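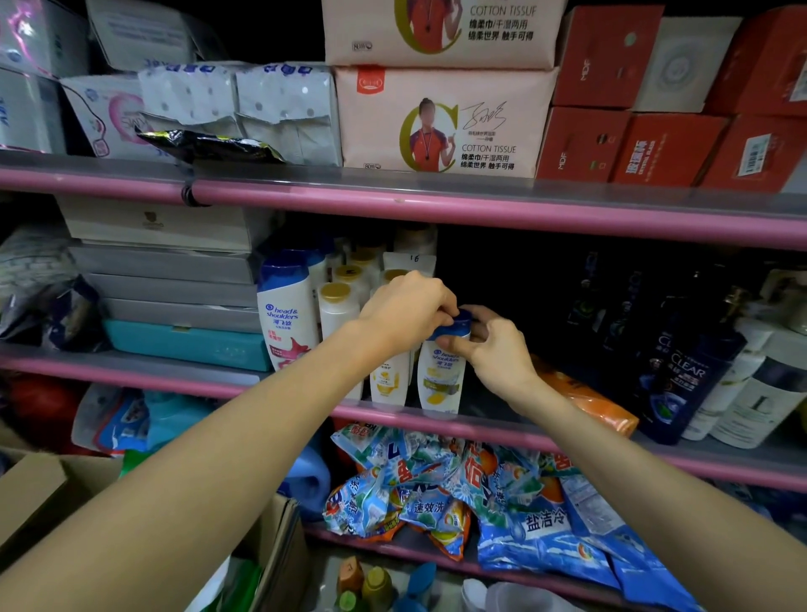 Segmentação de mãos falhando em prateleira cheia

rangel_dev
Pessoal, tô travado. Pipeline de percepção pra reposição de prateleira, vídeo egocêntrico. Detector de mãos ok, mas o tracker de objeto troca o ID quando a mão cobre a tampa do shampoo. Tem outro Head & Shoulders do lado, tampa azul também, e aí o ID pula pra ele. Alguém já passou por isso?

marlene.brandao
Passei. Que janela de reassociação vc usa? Se for 5 frames é pouco, sobe pra 40.

rangel_dev
5 mesmo, padrão do Rinau. Vou tentar

indach_ops
Discordo. Com 40 vc só esconde o erro - quando a mão solta, volta tudo errado. O problema é o embedding. Um tem desenho floral rosa, o outro tem um cítrico amarelo perto da base, o resto do rótulo é quase igual. Recorta a metade de baixo e compara só isso.

marlene.brandao
Metade de baixo some atrás de outro frasco em prateleira assim. Já testei, piorou.

indach_ops
piorou no seu dataset né

Eirlys P.
Calma gente. No Ruvmont a gente amarra o ID no contato: enquanto a mão segura, o objeto herda o movimento dela e ninguém troca. São 2 parametros no yaml, contact_lock e release_delay. Deixo o delay em 3 frames.

rangel_dev
e com as duas mãos no mesmo frasco? a esquerda na tampa, a direita só apoiando do lado

Eirlys P.
Vale a que tem maior score de preensão. A outra entra como apoio, não disputa.

indach_ops
Isso funciona até o score da esquerda cair por oclusão. Aí a de apoio vira dona.

Eirlys P.
Pode acontecer, sim. Põe histerese.

rangel_dev
Rodei com contact_lock agora de tarde, janela em 5 ainda. Parou de pular pro floral. Mas os CLEAR escuros da direita viraram um objeto só, coisa que antes nao acontecia??

marlene.brandao
NMS. Abre outro tópico com o log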